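Progress report to the Lorkwood Fund, May
Project: Evening reading room in Hầu
Prepared by Duyên Hứa

In this period we opened the reading room for four evenings in each week, one more than we had planned. The grant from Lorkwood paid for 500 books, and 40 of them are in large print. Thảo Mạch has finished the catalogue and has trained two helpers to use it.

The delivery from Bandau came late, so the children's shelf was filled only after the school holiday. We have agreed a new delivery date with them for the next order.

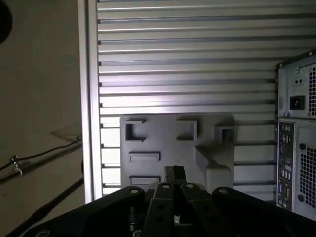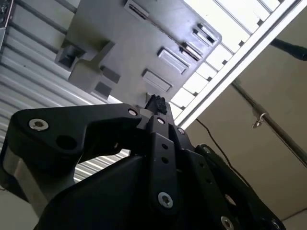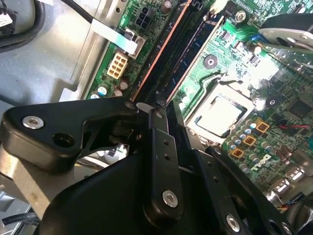 Will the money for the second order be enough?
It will be enough if we keep to 20 new titles and buy the dictionaries second-hand. The bookshop Clurik has offered us a lower price, which we have in writing.

The homework hour is well attended by the younger pupils, but few adults come before six in the evening. From the next period we wish to move the adult group to seven o'clock and see if this suits them better. The rent of the room does not change.

We have still to repair the lock on the side door and to print the new membership cards. Both costs are inside the present budget. I will send the receipts together with the next report.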